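Arm drops out mid-move, vendor says "user error" – anyone buying this?

Forum > Small Shop Automation > Faults and Fixes

pegboard_dan
Joined the forum last spring, mostly read, first time posting a fault.

We run a bench cell that picks flat panels off a white table and sets them down again a few inches over. Easy work. The arm came through Ralero, the gripper is a Fetell, and the program runs on Flumlow. Since September it has thrown fault 2081 in the middle of a move, gone limp at the wrist for a moment, then locked. Twice the fingers came down on the panel when it did that. Nothing broke except one panel, but my hands go in there when I load parts, so I'm not laughing.

Ralero looked at the log and said the payload was set wrong. User error, ticket closed. I set the payload again with their guy on the phone and it did the same thing Saturday morning.

My money is on the wiring. The gripper cable comes off the arm in a loose loop over the top and goes down into the wrist. When the wrist bends down hard toward the table, that loop has to give from somewhere.
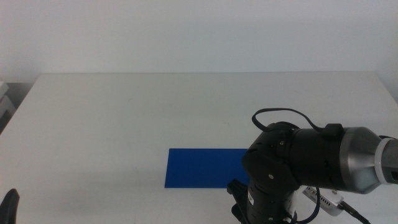
I asked Ralero whether the loop was the right length and got a PDF with a drawing of a different model. So now I'm asking here. Has anybody seen 2081 and had it be something other than payload?

torque_and_tea
It's always "payload" with them. We got the same answer on a cell that was faulting with nothing in the gripper.

That said, I don't buy the cable either. A loose loop is what you want. It's the tight ones that fail. If you had it strapped flat to the arm I'd say sure, go look for a broken wire, but yours has slack.

mill_rat_30
Slack isn't free. A loop that stands up like that is flexing at the same two spots every cycle, right where it leaves the clip and right where it goes into the wrist. Wires break at the ends, hardly ever in the middle. I've cut open enough dead ones.

Quick check: arm parked and holding position, nobody near it, and use a long plastic rod to push the loop side to side. If it faults, there's your answer.

torque_and_tea
And if it doesn't fault, what did you learn? Nothing. Bad wires can behave fine for a week with somebody poking at them. I've been sent down that road by forum posts before.

slazar
Smaranda Lazăr here, I did integration work for 3 years before moving to the safety side. Two separate questions are getting mixed up in this thread.

Why it faults: could be the cable, could be the supply, could be payload after all. I wouldn't rule payload out just because the vendor is lazy about it.

Why the wrist goes limp: that one bothers me more. A fault should stop the arm and hold it. Brakes on, no sag. If it drops far enough to put the fingers into a part, then you may have a brake problem or something wrong in how it stops, and fixing the cable would only hide it. I would quit hand loading that cell today.

pegboard_dan
Fair. It's off as of this afternoon. I'd been telling myself it was a small arm and couldn't do much.

For the record, the rod test did nothing. I poked at that loop until my shoulder hurt. So one point to tea.

torque_and_tea
I'll take it, but I'd still rather be wrong and have you running.

What's feeding the little stuff on the table? Any adapters or hubs down there near the base of the wrist? A plug getting nudged by a hanging cable would look random as anything in the log.

pegboard_dan
There is a white one lying loose on the table behind the wrist. It doesn't feed the arm, at least not on paper. I can tape it down and move it back. Should have done that anyway.

hubacek_user
Going to stick up for Ralero a little. We have 2 of their arms with Hubáček brackets routing the cable and no faults at all. Most of the complaints I read here come from cells where the cabling was left however it landed. Get the brackets, set the payload right (including the gripper, people forget the gripper) and move on.

mill_rat_30
"Buy the bracket" is a sales pitch. If the arm needs a third-party bracket to not go limp, the arm should ship with the bracket.

slazar
A bracket also has nothing to do with whether the brakes hold. Please don't tell someone to move on when the thing has come down twice.

hubacek_user
I said set the payload right too. If the controller thinks the gripper weighs nothing, it can sag for a split second when it switches modes. Seen it happen. It looks exactly like a brake letting go.

slazar
It can look like that, yes. It's still his hands. Test it: raise the wrist with a known weight in the gripper, foam block underneath, everybody back, trip the stop, and measure the drop. Do it 30 times, not once. Write every number down and send the list to Ralero with a request for their stated limit in writing. They have a harder time closing a ticket with numbers in it.

pegboard_dan
hubacek, the gripper is in the payload. Their guy read it back to me.

I'll do the drop test this week with the foam. I don't expect much from Ralero whatever the list says, they already offered me a "health check" I'd have to pay for. Will post the numbers when I have them.

mill_rat_30
Swap the cable while it's down. They're cheap. And keep the old one, don't let them take it.

torque_and_tea
Swap it AFTER the drop test. Change one thing at a time or you'll be back here in a month asking the same question.

mill_rat_30
Fine. After.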